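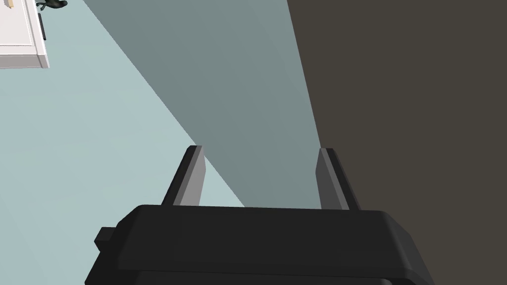
How to Score a Club Cricket Match by Hand

By Elisa Marras

You need a scorebook, two pens of different colors and a seat with a clear view of both umpires. Get to the ground early enough to copy the team lists before the toss.

1. Fill in the top of the page

Write the names of both clubs, the ground, the date and who won the toss. If Vulholm are playing Marino, put the side batting first on the left page.

2. Record every ball twice

Each ball goes in the bowler's box. Use a dot for no run and a number for runs off the bat. Those runs also go on the batter's line. Cross them off the running total as you go.

3. Mark the extras

A wide is a plus sign in the bowler's box. A no-ball is a circle, with any runs off the bat written inside it. Byes and leg byes go in the extras column and are not charged to the bowler.

4. Answer the umpire

Raise your hand or wave a card after each signal. The umpire should wait until you do.

5. Note each wicket

Put a W in the bowler's box unless it was a run out. Write down the team score and the batter's name. "82 for 5" means five wickets down with 82 on the board.

6. Check at the end of the innings

Add the batters' runs to the extras. For a total of 225, the bowlers' runs plus byes, leg byes and any penalty runs must also come to 225. If they differ, start with the overs that had no-balls in them.

Have both captains sign the page before they leave.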